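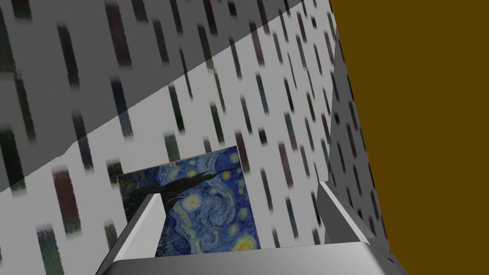

Taner Dönmez has heard the word "green" so often that he no longer asks what it means. Every sample book that crosses his desk has it on the cover, he told me, and not one has made him change an order.

By Staff Writer
Monday, September 17, 2018

The latest thing to wear the word is cork wallcovering. Dodero sells it by the roll and says the bark grows back, so the tree is never cut down. Fair enough. But bark doesn't get to a wall by itself. It is ground up, pressed, glued to a backing and shipped, and the brochure gets vague right where the glue comes in. I asked what was in it in June and I'm still waiting.

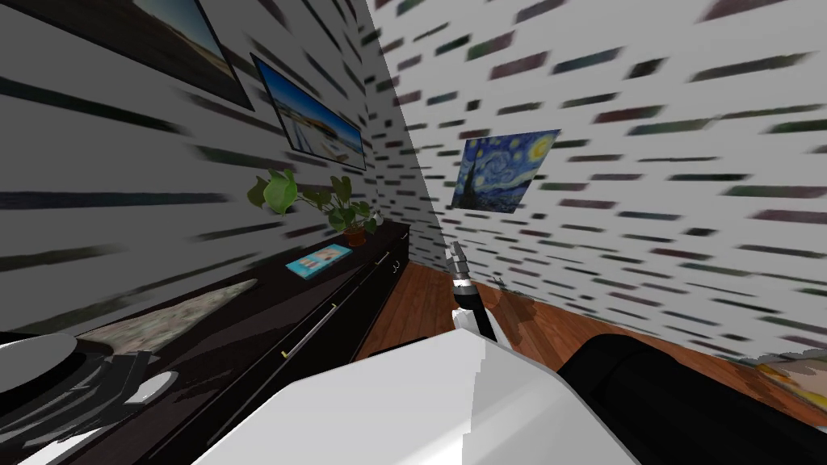 Pattern and pictures sharing a corner.

Then there is the price. Dodero wants $393 to cover one wall of a small bedroom, paste not included. Findora's plain paper does the same wall for $29. The cork is supposed to last 20 years, maybe 30, which sounds like a bargain until you ask how many people keep the same bedroom wall that long. I've never managed ten.

The claims about noise and heat bother me more. A layer as thin as a coin will take a little ring out of a room. It won't quiet the neighbor's television, and I would want to see a heating bill before I believed the part about warmth. Dronda, which sells a thicker version, makes the same promises in bigger type.
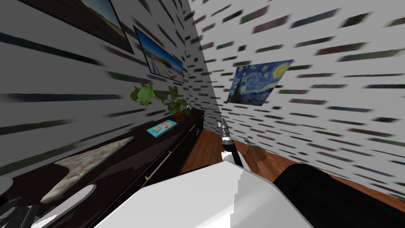

Moldovan, on the other hand, thinks I am being unfair and that cork forgives dents and thumbtacks in a way paper never will. I'll give up that point. Pins do leave less of a mark. I'd still buy one roll first, hang it behind a door and leave it there through a summer.

Last updated: Monday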